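Home > Display and Exhibition > Backdrops > Table booths

Rullport Losau Table Booth, black

Order ref. Losau 90
Supplied by Auer

The Losau is a fabric surround for a single table. It encloses the left, back and right sides and leaves the front open. It is used for small displays, craft tables and tabletop work where a plain dark background is wanted.

Specification

Fabric: black, matt, unlined
Drop: 90 cm
Side return: 95 cm each side
Fixing: clips along the top edge
Weight of fabric, packed: 900 g
Poles: sold separately

Fitting

Hang the back panel first, then the two returns. Space the clips evenly and check the top edge before the table is pushed in. The fabric leaves the bag with fold lines. These drop out in part after a day or so of hanging; a cool iron on the reverse removes the rest. Do not tumble dry.

If the side returns lean inwards, move the poles outwards a little at a time. Slack at the corners is normal.

Lettering

Light items can be attached to the fabric. Foam letters in pale or bright colours read best against the black. Set out the whole word on the table before fixing, and put the larger letters on the lower line. Heavy signs need their own support. The Cevevari letter set contains 46 pieces in mixed colours, capitals and lowercase. 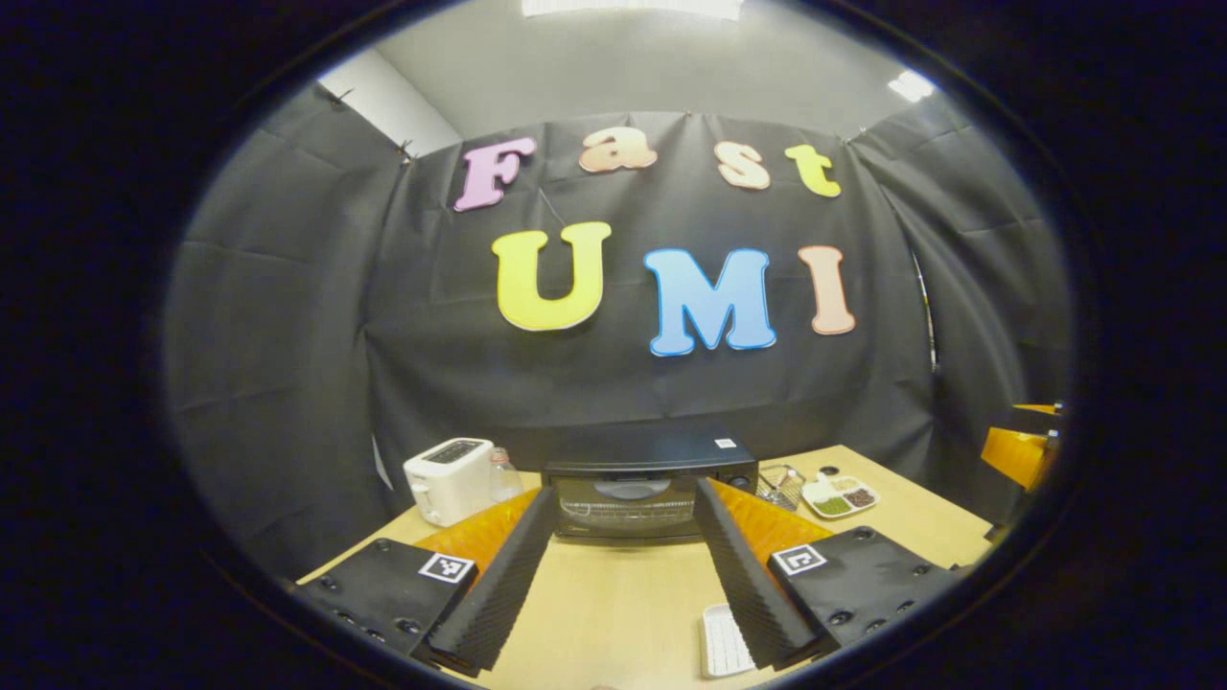

Black fabric surround with foam lettering, light wooden table.

Spare clips are available in bags. Quote the order reference when asking for replacement panels, as the older returns are cut narrower. Trade enquiries to Notburga Hollenstein.

Related items
Losau pole and foot, black
Losau spare side return
Cevevari foam letter set
Auer clips, bag
Storage bag for table booth

Contact | Delivery | Returns | © Rullport | Back to top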